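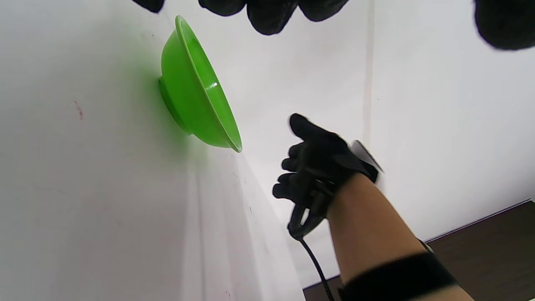
Green plastic bowl and a hand in a black glove

Waking at night with panic, but without any bad dream

guangming_tan
2022-07-19

Good evening to all. I have read this board since January but I did not write before. English is my third language, so please ask if something is not clear.

I wake up one or two hours after I fall asleep, and my heart is going very fast. I cannot get enough air, my hands feel strange, and I am sure that I am dying. There is no dream before it that I can remember. I sit on the side of the bed, and after some minutes it becomes smaller. The last one took 18 minutes by the clock. My pulse was 96 when I could finally measure it, so perhaps it was higher at the beginning.

In the daytime I am a calm person. I do not worry more than my colleagues do. My question is if this is really panic, or if it is what they call night terror. My wife says that I do not shout and that I answer her normally.

seren_p
Sorry you are going through this. To me it sounds like nocturnal panic attacks. I had them for two winters in Stoltesness. With night terrors people often scream or move a lot, they are hard to wake, and in the morning most remember little or nothing. You are fully awake and you remember everything, so it is a different thing. But please see a doctor before you accept a name for it from a forum, mine included.

elis kneath
I agree with the last part only. Everybody here says "panic" very quickly. My brother was told panic for years and he had sleep apnoea. He also woke up short of breath with a fast heart. Do you snore? Are you tired in the day?

guangming_tan
My wife says I snore sometimes, when I lie on my back. Tired, yes, but I thought it was from the waking. I will write this down for the doctor, thank you.

Glenys G
Ask also about thyroid and about reflux. Reflux gave me a feeling of choking at night and I was convinced it was my nerves. If you get pain in the chest, or you faint, don't wait for an appointment, call for help the same night.

I used the Telik app for my sleep diary, and I found it good. It has a breathing exercise with a circle that grows and shrinks.

elis kneath
Telik is fine as a diary, but I would not look at a screen at two in the morning. A pencil does the same work. And breathing exercises made me worse. I was checking every breath to see if I was doing it correctly, and then of course I felt I had no air.

Glenys G
It made you worse, Elis. It did not make me worse. I don't think we can say to a new person that it is bad.

elis kneath
I did not say bad for everybody. I said what happened to me, the same as you did.

seren_p
Both can be true, I think. My therapist at Bellis did not want me to fight the attack with breathing. She wanted me to let the feelings come and notice that nothing terrible followed. We did cognitive behavioural therapy, and one part was to bring on the same feelings on purpose in the daytime, for example running up the stairs until the heart was beating hard. I hated the stairs. After a few weeks a fast heart did not frighten me so much, and at night I went back to sleep sooner. But this was after the doctor had checked my heart, so do not begin alone.

guangming_tan
This is interesting for me, because I have started to avoid the stairs at work. I also go to bed later and later, so that there is less night. Perhaps this is not wise.

Angharad_Gethin (moderator)
Going to bed later is very common with this, and it usually does not help, as being short of sleep can make the attacks more likely. Try to keep the same hour if you can. Look also at coffee and alcohol. Alcohol makes some people fall asleep quickly and then wake up badly in the first half of the night.

Some members have sent me messages about the Jirnanar drops. We do not allow advice about buying supplements here, so I removed two replies. If you take something like that already, tell your doctor or pharmacist about it.

Glenys G
One of those was mine. I only said that my cousin takes them – I was not selling anything.

Angharad_Gethin (moderator)
I know, Glenys. The rule is the same for all.

guangming_tan
I have been to the doctor now. She listened to my heart and took blood, and I will get a recording of the heart for a whole day. She has also sent me for a sleep study because of the snoring, so thank you, Elis. She thinks panic is possible, but she wants to see the results first. The waiting list is long. I had one more attack this week, and I stayed in bed with the lamp on and said to my wife "it is the same as the last time". It was still very unpleasant.

elis kneath
Good that you went. For the sleep study, take your own pillow if they let you.

seren_p
Please write again when you have the results. I would like to know, also if it was apnoea and I was wrong.

1454 views
4 shares

Related threads
Night terrors in adults, does anyone remember them?
Sleep diary: paper or phone
Fast heart after lying down
What to ask at a first therapy appointment
Afraid to fall asleep after an attack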